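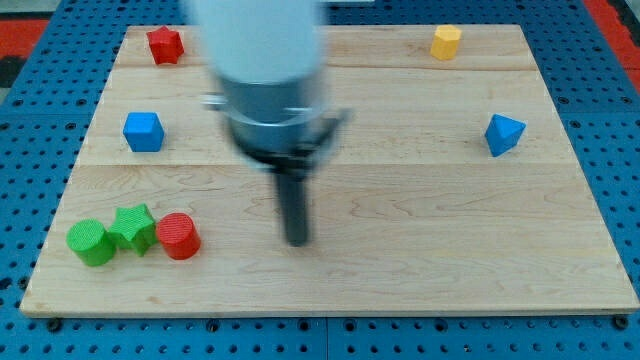 Florence Lavoie reckons I've got it wrong about the choir. Her email came in before I'd had breakfast, four paragraphs, and the gist is that a community chorus can't expect to sing with a professional orchestra for nothing forever, and that the Guromstead Symphony was being generous to have us at all. She also says I should have rung someone before posting. Fair on the last bit.

Home About Concert diary Old posts Contact

So. Second go at this, quickly, I've got rehearsal at seven and haven't looked at the Brahms.

For anyone who missed the last post: the Guromstead Symphony has told the Festival Chorus (us, the unpaid lot standing at the back in black) that from next season we'll be "engaged on a project basis". Meaning no fixed place in the season. Used to be 4 programs a year, guaranteed, going back longer than I've been singing. Now it's whatever they can fit. For next season what they can fit is one. The Messiah, obviously. Sells itself.

The reason given is money. Specifically the hire of Hasden Hall, which goes up when the choir stalls are opened because you need extra front of house and a longer get-in, and you lose the seats behind the orchestra. I had a figure for the capacity in the last post and it was wrong, sorry. Hasden seats 2,507 with the stalls sold to the public and 1,990 when we're in them. Thanks to the two people who wrote in. One of you was nicer about it than the other.

So yes, that's a lot of seats. I can see that. If every concert sold out I'd even agree with them. But I've stood in those stalls on a wet night in August looking out at the Nielsen audience and let me tell you there was no queue for the seats we were standing in. You could have parked a bus in the upper circle.

Florence's point, which I'll try to put properly this time, is that the orchestra players took a pay freeze and the choir took nothing, as there was nothing to take. So when the cuts come round again they have to land somewhere, and she'd sooner they landed on people who go home to other jobs. I get that. I teach year nine science, nobody's mortgage depends on my top A. And if it really was us or the second bassoon I'd hand back my folder tomorrow.

What bothers me is I don't think that was ever the choice. No one has put it like that to us. We got a letter. One page, "evolving artistic priorities", signed by the office and not by a person. Our chorus master found out the same afternoon as the rest of us, he read it on his phone in the carpark. Twelve years he's done that job. Well, 12 in March.

And there's the repertoire thing. You lose a symphony chorus slowly. People don't storm out, they just don't re-audition. The tenors go first (we never had enough tenors). Then in five years some conductor wants to do the Mahler 2 or the War Requiem and there's no one who's sung it, and they have to bus in a choir from the city and pay for it, and that costs more than opening the bloody stalls. I've sung in the Rinier Singers as well so I've seen this happen. Rinier got dropped to "project basis" and lasted two seasons. There was a lovely farewell tea. The library went to a school and I still don't know what happend to the good Fauré scores with Dad's pencil marks in them.

Somebody in the comments asked why don't we just put on our own concerts then. We might! There's been talk. St Aidan's would have us, the organ's decent in the upper manuals, heating is a matter of opinion. But a big choral piece without an orchestra is a piano reduction and a lot of goodwill. Fine for a Rossini. Not really fine for the Sea Symphony, which was supposed to be in the May program and has now been quietly swapped for film music. I was looking forward to that one more than I've let on to anybody. I bought the score. I'd already marked up my breaths.

Things I should correct from last time, while I'm here:

The new music director did not "sign off" on this. I said he did, I'd heard it third hand in the interval and I shouldn't have written it down. He may have, he may not. He hasn't started yet.

The Gape Foundation money is for the education program only and can't be moved to cover hall hire. Florence put me right on that too. She was quite firm.

I called the letter "cowardly". I'm leaving that in.

What I'd like is a meeting. Not a campaign, I haven't got the energy for badges. Just somebody from management to come along to a rehearsal, tea urn on, and tell ninety people to their faces what the sums are. Show us the gap. If it's the seats, say how many nights it was really the seats. We might suprise them. We've got accountants in the altos. We've got a bloke in the basses who ran theatres for half his life and has views on get-ins that he'll share at any hour.

We could sing from the side balconies for the smaller pieces, for instance. It was done once for the Fauré and it sounded gorgeous, sort of floated in from nowhere, and the stalls were sold. Has anyone in the office remembered that? It was February, horrible weather, and still a good house.

Anyway. Florence is coming to the next rehearsal to listen, she says, and she'll bring a cake so that I can't be rude. Comments are open. Please be kind to the players in them, this isn't their doing and a few of them have been really decent about it, the cellos especially.

Have to run, can't find my pencil. Brahms from letter C, sopranos, if any of you are reading this, and bring the blue copy not the old one.

Recent posts
The choir letter, and why I'm cross
Where to sit in Hasden Hall if you're short
Three goes at the Nielsen
Rinier Singers: a goodbye tea
Learning to count rests (again)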